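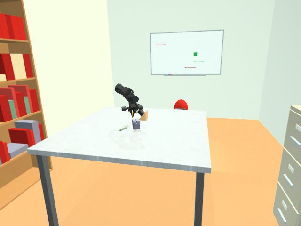

A simulated robot arm above a small cube on a white table.

6 min read

The Handover Problem: Why Growing Companies Lose Work Between Teams

When a company is small, work moves from one person to the next almost without effort. Somebody turns the chair, asks a question and gets the answer. Then the company grows, the chairs are in different rooms or different countries, and the same question takes two days. The people are as good as before. The work is the same work. But something is lost each time it passes from one team to another.

I have spent most of my working life in operations, the last part of it at Brarnix, a company that sells booking and maintenance software to building managers. I want to write about handovers because I think we talk too little about them. We talk a lot about tools, about hiring and about meetings. The handover sits in the middle of all three and belongs to no department.

How we found it

Our sales team used to close a contract and send a message to the onboarding team. The message said, more or less, "New customer, please start." Everything else was in the head of the salesperson, or in a call recording that lasted an hour. The onboarding specialist then wrote to the customer and asked for the number of buildings, the names of the administrators and the date when the old system would be switched off. The customer had already given all this to sales, and you can imagine how it felt to give it again.

One customer, a property group in Grorkavbridge, was very polite about it. They answered the same form three times. At the end of the year they did not renew, and in the exit call they told us that they never had the feeling of dealing with one company. I listened to this call in December and I wrote the sentence on a piece of paper, which is still on my desk.

After this we did a simple exercise. We took the tickets of one quarter, 3,909 in total, and we marked every ticket that had been sent back to the team it came from. A ticket that goes back is a good sign of a bad handover, because the receiving team is saying that it cannot start. Nearly 300 of them had gone back more than once. I had expected to find the returns in the technical teams, where the work is difficult. They were mostly between sales and onboarding, and between onboarding and billing, where the work is quite ordinary.

What we tried first, and why it failed

Our first idea was a template. It was a long template. Each team was invited to add the fields it needed, and each team was happy to accept the invitation. When it was finished, a salesperson had to scroll four times to reach the button. In the first week people filled it in with care. By the third week we saw many fields with a single dot inside, because the system demanded some character and a dot is the fastest one.

I do not blame anyone for the dots. If you ask a person for information and this person never sees what happens with it, the request looks like bureaucracy. I would have typed the dot also.

Our second idea was a meeting. Every Tuesday the two teams sat together and went through the new customers. This worked better, and people liked it. But the meeting grew with the number of customers, and a customer who signed on Wednesday had to wait almost a week. We had made a process that became slower the more we sold.

Asking the receiver

The change came from a small consultancy called Todeck, which we had hired for a different matter. Their suggestion was that the receiving team, alone, should write down the minimum it needs to begin. To begin, and nothing further. The sending team may then refuse any item it cannot reasonably know.

So the onboarding specialists made their list, and it had 4 items. I had to read it twice, since our template was so much longer. They wanted a contact person who has the authority to decide, the go-live date, the list of buildings, and any promise that was made during the sale and is not in the contract. The last item was never in our template. It was, in the opinion of the specialists, the most important of all.

Sales refused nothing. They even seemed relieved. The promise field was a little uncomfortable in the beginning, because it made certain things visible, but after some time the salespeople began to use it for their own protection. If a promise is written down and handed over, it stops being only your problem.

We then did the same between onboarding and billing, and it was more difficult. Billing wanted items that onboarding really could not know, such as the tax status of each building. Here the two teams had to agree that billing would ask the customer directly, with one message, on the day after go-live. It is still a second question to the customer. I would like to remove it, but so far I do not see how.

The step that is easy to forget

A list is not enough if there is no moment when the work changes its owner. In our old system a ticket could sit for days between two teams, and each of them believed that it was with the other. Now the receiver must accept it. Until the acceptance the sender is still responsible, also for answering the customer.

We gave the receiver 2 working hours to accept or return the ticket. A return must name the missing item. It cannot say "incomplete" or "please check." This rule looked a bit strict on paper, and I was prepared to defend it, but I did not have to.

Another company I know, the logistics firm Türkmen, works in a similar way with its warehouse shifts, and there the acceptance is spoken aloud. The outgoing shift leader reads the open points and the incoming leader repeats them. They have used software for this and went back to speaking. I mention it because people in my profession like to believe that every process wants to be a screen – and some of them do not.

When to look again

The minimum list is correct only for the company you have on the day you write it. When we began to sell to hospitals, our four items were suddenly too few, as a hospital has access rules that a normal office building does not have. The returns went up within a few weeks, and this was how we noticed. I now look at the returned tickets at the end of each month, before I look at anything else.

I also ask new employees, after their first month, which question they had to ask most often. Their answers are usually about a handover that the rest of us have stopped seeing. The last one wanted to know who tells the customer when a go-live date moves. I asked three colleagues and received three different answers, so that is the list we are writing now.

Contact | Copyright, all rights reserved | Back to top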